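Boltoditz Open Day, Robot Demonstration Area
Safety checklist with comments
September 2020

Filled in before the doors open. Mark each point OK, NOT OK or LATER, and write a comment if something is not clear for the next person.

1. Floor and visitor line
OK. The yellow tape is 2,000 mm from the demonstration table on all sides. On the window side it was lifting at the corner, I pressed it down again and put a second piece over.

2. Number of visitors
OK. Maximum 12 persons at the line at one time, 200 for the whole day. The next group waits by the Venura stand and not in the corridor, so the fire door stays free.

3. Emergency stop
OK. Tested on both sides of the table. The button on the left side is a little stiff and must be pushed to the end. Please show this to every presenter.

4. Cables
NOT OK at first check, OK at second. One cable crossed the walkway behind the Miranda display. It is now under the rubber cover.

5. Hand-held gripper, for visitors who want to try
OK with comment. Adults and children over 12 only, one person at a time, presenter beside them. Fingers stay out of the gap between the pads. Long hair tied back, no loose sleeves or scarves. The lower edges of the pads have small nicks and chips. I accept this for soft cloth, but look at them again at lunch, and change the pads if any piece is coming off.

6. Cloth handling
OK. Use only the white mesh with the ink drawing on it. Lay it loosely on the grey surface, a few folds are good for the demonstration. No pins, no clips, no needles left in the fabric. If the cloth gets caught, stop and free it by hand with the gripper put down.

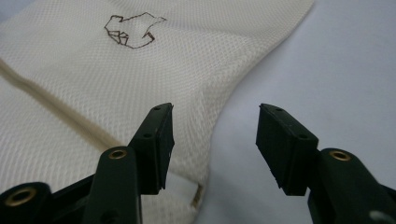

7. Battery and charger
LATER. The Wesico charger has no inspection tag for this year. Do not use it until the tag is there. The spare batteries are full and should be enough until closing.

8. Noise and light
OK. Normal talking is possible at the line.

9. First aid and exit
OK. Kit is on the wall in room 17, exit sign is lit.

Points still open: number 7, and the pad check at lunch from number 5.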